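I caught Damián Bautista at four in the afternoon, which for a guy who plays until sunrise is pretty much breakfast. He records as Radanico, and if you were at the Zepeda warehouse party in May you already know why I've been bugging him for an interview (I lost a shoe and I regret nothing).

First thing I wanted to know was how that closing set came together. "I had a plan for the first 40 minutes and then I threw it out," he told me. "Ville Eskola played right before me and he left the room at such a weird, slow tempo. I wasn't going to come in and stomp on that." So he crept up on it, and by the end he was hammering out techno while people hung off the fence outside!

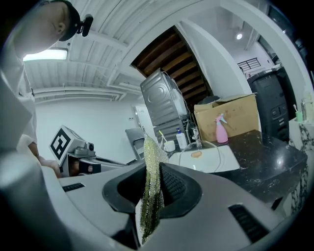 *Eyes down, cap on.*

We got into the new EP next. It's called Nernura, it has 2 long tracks, and he's cutting 180 copies on vinyl before it goes anywhere online. I asked if that was a little mean to the rest of us. He laughed. "Maybe! But I grew up digging in crates. Let somebody have the fun of finding it."

The B-side is my favorite, all rubbery bass and a vocal from Rutilio Ledesma that only shows up near the end. Damián says they fought over that vocal for weeks. "Rutilio wanted it at the start. He still wants it at the start. Ask him."

And festivals? He's doing Isitz again this summer, back to back with Mikkel Oddsson, and he's already nervous. "Mikkel brings no notes, no playlist, nothing. I bring a folder with 3,624 tracks and then play the same 40." I told him to please make one of them the old piano one he used to open with. He said he'd think about it, then asked me where I'd gotten the tacos I was eating.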